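How to read a draft resolution before a disarmament vote

Draft resolutions on arms control look harder to read than they are. Most follow the same order, and once you know it you can get through one in an evening. You need the draft itself, the text adopted the year before and a pencil.

Start with the title and the symbol in the top corner. The symbol tells you which committee the draft belongs to and whether it has been revised. If it ends in "Rev." and a number, look for the earlier version and keep both open.

Next, skip the opening paragraphs and go straight to the numbered ones. The opening part recalls past treaties and meetings. The numbered part says what states are being asked to do. Underline the first verb in each paragraph. "Calls upon" is a request, "decides" settles something, and "takes note" commits a state to very little.
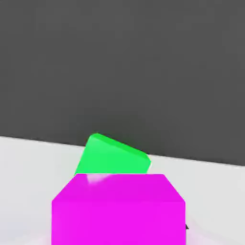
Image: Vindik / Drimlow

Now compare the draft with last year's text, line by line. The draft I used when writing this guide had 17 numbered paragraphs and ran to 1,595 words, and only two paragraphs were new. Those two were where the argument was. Look out for small swaps as well, such as "all states" becoming "states concerned", or a deadline that has dropped out.

Check the list of sponsors. States can add their names until quite late, so a list printed in September may be out of date by the time of the vote.

Then find out whether any paragraph will be voted on separately. A state can vote against one paragraph and still support the whole text, and newspaper reports often leave this out.

After the vote, read the explanations of vote. They are short statements, given before or after voting, in which delegations set out their objections. Write down the paragraph number each one refers to and file your notes with the draft, ready for next year's comparison.

Last updated 17/06/2021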